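Hedge along the drive, how far back can I cut it?
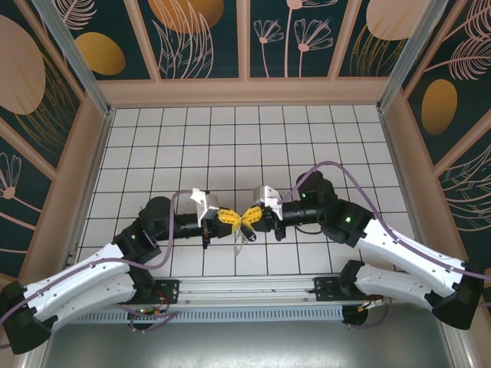
How far back can I cut an overgrown beech hedge in one winter?

One side and the top this winter, the other side the winter after next if the first has greened up well.

hedge_end
Posted 2020-12-19
That was the advice from the man at Arruda, the garden centre near us, and I'd like to check it before I start. The hedge runs down the drive and hasn't been touched for 6 years. It sticks out so far that the oil delivery driver complains. Height is well over my head. I had a quote from Clarnonier for £1,049 to do the whole lot in one go, both sides and the top, chippings taken away. That seems steep, but they would be done in a day.

mossbank
The advice is right. Beech will come back from old wood, but it sulks if you take everything at once. Do the drive side first as that's the one causing trouble. Feed and mulch in spring.

tallpaul_garden
I don't agree. I had both sides of mine taken back hard in one February and it was thick again in three summers. It looked awful for the first one. If the plants are healthy I'd get it over with, and you only pay for the chipper once.

mossbank
Yours might have been on good soil. Ours is thin chalk and we lost four plants doing it that way. The gaps never filled.

tallpaul_garden
Fair enough, ours is clay. Hedge_end, what are you on?

hedge_end
Clay, fairly heavy. The bottom end gets soggy.

ditchwater
Ask Clarnonier what they'd charge for one side. They did an ash for my sister and left the place tidy, but they dropped the price by £80 when she said she'd keep the logs. If you can use the chippings, keep them, you'll want them for the mulch.

quarterpast
Do it yourself. I bought a Wovura pole saw for £99 and it went through beech branches as thick as my wrist. Slow going on anything bigger. Wear a helmet and don't do it off a ladder.

ditchwater
Mine was the Vodeditz one and the chain came off every ten minutes. I'd hire a decent one for a weekend before buying either.

quarterpast
Did you tension it after the first few cuts? New chains stretch.

ditchwater
Yes. Still came off.

mossbank
Whichever way you go, get it finished before the birds start nesting. And trim the face you've left alone lightly in September so it doesn't get any wider.

hedge_end
Thanks all. I'll ask for a price on the drive side and the top, and keep the chippings. Can the top come down below the height I want, or do I cut it to the finished height?

tallpaul_garden
Go a foot below. It thickens up better on the way back.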